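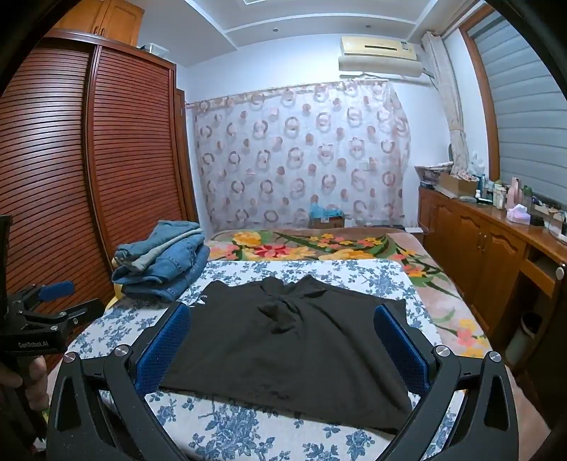

Dirnutum garment handling project
Progress report to Grakell, April 2026
Prepared by Viera Sokol

1. Demonstration visit
The main activity this period was the demonstration for the Grakell review group. Leena Riihimäki and Arash Ghaffari attended for the funder. Nipon Inthanon operated the hand-held grippers and Ľubica Doležal kept the log.

The session covered shirts and jeans on a bed, in a furnished bedroom. Visitors saw 11 folding sequences with a pair of grippers, one in each hand. Each sequence began with the garment spread flat and the gripper open. Seven were accepted under the written criteria. The other four were rejected at the second fold, where the sleeve slipped out of the pads.

2. Points raised by the visitors
Ms. Riihimäki asked whether a patterned sheet affects garment segmentation. On the present data, dark shirts separate well from a printed sheet - dark jeans have not been tested. Mr. Ghaffari asked for operator fatigue to be recorded. The log sheet now has a column for it.

3. Status against plan
Bedroom sessions: 6 of 7 complete.
Operator training: complete.
Transfer of recordings to Říha: behind schedule. Upload takes around 40 minutes per session and has to be restarted after a dropped connection.

4. Next period
The remaining bedroom session will repeat the second fold with a wider grasp. Towels follow at the Flillach site. No change to the budget is requested.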